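I've been putting iced coffee in everything from jam jars to soup mugs since August, so when my old pitcher finally cracked I treated myself to the Wivura cold brew maker from Gotolix. I've made 11 batches now and I have opinions!

First, the good stuff. The coffee is smooth, a little chocolatey, and so easy it feels like cheating. You spoon coarse grounds into the mesh basket, pour in cold water, screw on the lid and go to bed. That's it!

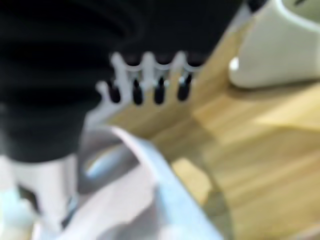 The basket lifts out in one piece and I get hardly any sludge at the bottom of my glass, even when I'm lazy about the grind. It fits in my fridge door too (just barely - the ketchup had to move).

Now the grumbles. It says it makes 3 servings, but I pour big and get 2. The lid is stiff when it's cold, and the spout dribbles down the side if you tip it too fast. 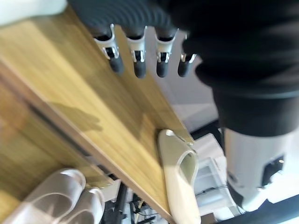
Cleaning is a mixed bag. The pitcher goes in the dishwasher, but the mesh needs a proper scrub with a bottle brush or yesterday's coffee hangs around in tomorrow's.

Would I buy it again? Yep, though I'd go for the bigger size. I've got a batch of decaf steeping right now, and I want to try it with black tea and a few strips of orange peel next.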